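Is It Oak? A Table Gallery
Posted by Daiane Toledo, January 9, 2018

I paid $274 for a table from Zirkel that the listing called "natural blond wood, heirloom finish." I have doubts about both halves of that. Luana Meireles thinks I should stop reading listings and just look at the top, so I did. 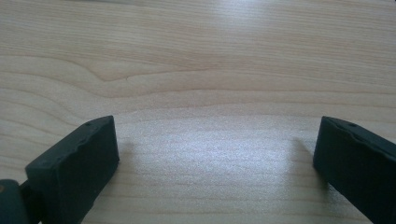 Pale blond grain with one pointed arch in it. Pretty, I admit.

A figure like that proves very little. Printed tops can copy it, and a good veneer has the real thing. Jussara Lacerda swears she can tell by touch – I'd like to see her do it blindfolded.
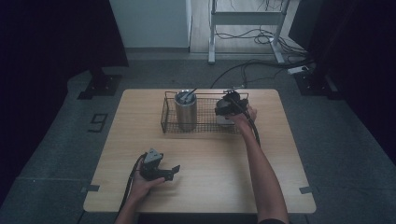
Rounded corners, wire basket, steel tumbler with a straw.

The "resists rings and scratches" line is the part I trust least. I've read it on tables at $396 and on ones far cheaper.
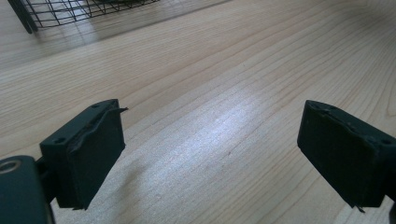

How do you tell veneer from solid wood?
Check the edge. On solid wood the lines on top usually carry over onto the end grain, while veneer tends to stop at a seam.

Luana wants me to oil it. I won't put anything on a finish I can't identify, whatever the can from Gurard promises.

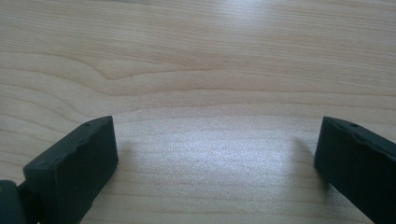 Bare top, a little greyer toward the middle where the light lands.

I'll look again in November and see how much "heirloom" is left.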